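What a Two-Arm Bench Costs in Its First Year

By Clem Ruddock
16 April 2020

Phúc Lý wrote the budget for the Kestia bench in March, and the arms were the easy part. The quote from Zevard covered both of them and the controllers. It left out the table, the curtains and every cable.
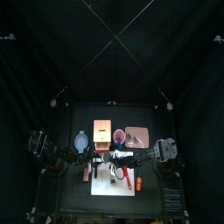
Small items

Hand tools, trays, cups and blocks went on one line – 61 items for $3349, spares included. Lý buys two of anything with a handle. Pliers and screwdrivers are ordered from the same supplier each time so the grip sizes stay the same. 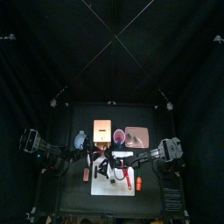 Should a first-time buyer lease the arms?
Leasing makes sense if the work will end within a year. Past that, Lý's figures favored buying.

Grippers are budgeted apart from the arms. Américo Esteves, who handles purchasing, asks for three quotes and a written delivery date.

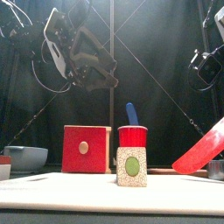

He also holds back five percent for freight and returns. Last year that money went on mounting plates drilled to the wrong pattern. Service visits are on a separate contract with Oltetti, renewed each spring.

Contact the editors | © 2020 | Back to top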